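Visit report: Niltton open day, Plorkitbridge
2022-05-05

I went because the invitation promised "the end of dull work," and I have heard that one before. Bernadette Heffernan met us at the door and quoted 800 hours of demonstrations on file. Good for her. I wanted to know who had done the hours.

Staff like Iraklis Drakos, mostly. He used to pack orders and now spends his shift with a gripper in each hand, repeating small table chores so a machine can copy them later. Same pay, he told me, and sorer wrists.

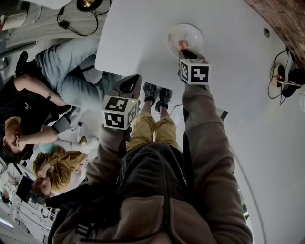
Will the packers keep their jobs once the machines have learned?
Heffernan said nobody on the current contract would be let go before October. She had no reply for what comes after that.

Spyros Gkikas, who plans the shifts, was more open. A chore has to be done 51 times before it's signed off, and people get bored by lunch. Breaks are now fixed, which the old packing line never had. I'll give them that. But I saw no robot do any of this alone, and I asked twice. 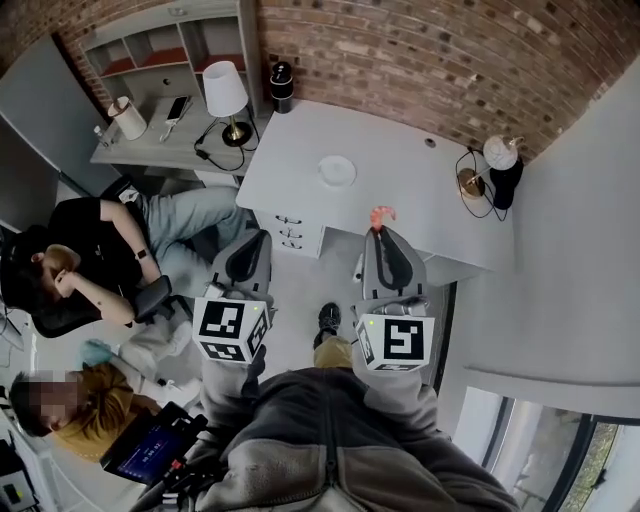 Pink shrimp toy in the right-hand gripper, desk and plate behind.

Coffee was decent. I've written to Ourania Stefanou for the injury log and will add it if it comes.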